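Lorkside Robotics Club – Frequently Asked Questions

Last updated September 28, 2022

Do I need experience to join?
No. New members start with the hand-held grippers and move on to code in December.

What is the packing task?
Packaged food and sweets go into an open cardboard box, one item at a time, using only the gripper. Two people may share a table, with a gripper each. Keep the blue pads parallel when closing on foil wrappers.

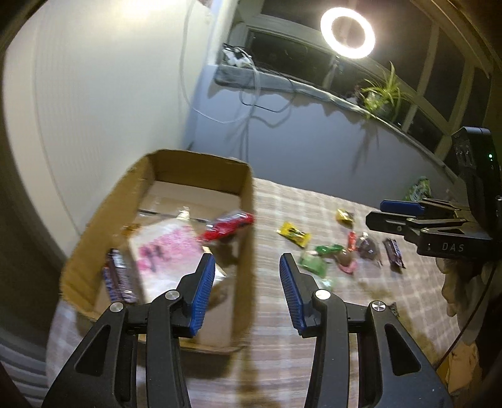 How many runs are needed?
Each member logs 30 runs per term. The club total stands at 3687, of which 383 were rejected – mostly for fingers touching the items.

Which items are hardest?
Soft ones. Bread and buns in clear bags deform under the pads, so approach with the jaws wide open and close slowly. Grip the bag near its end where possible. Small wrapped candies need a nearly closed jaw before contact.

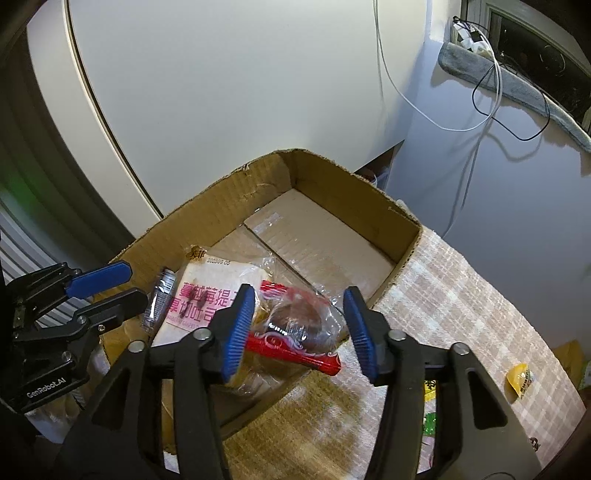 Packing task: bagged bread and a bun or pastry in the box, candy on the cloth.

Can I take a gripper home?
No. Equipment stays in the Lorkside workshop. Check the pivot screws before and after use.

Is there a competition?
Yes. The Bresitz Cup takes teams of up to four, with 12 items per round. Registration is at the front desk.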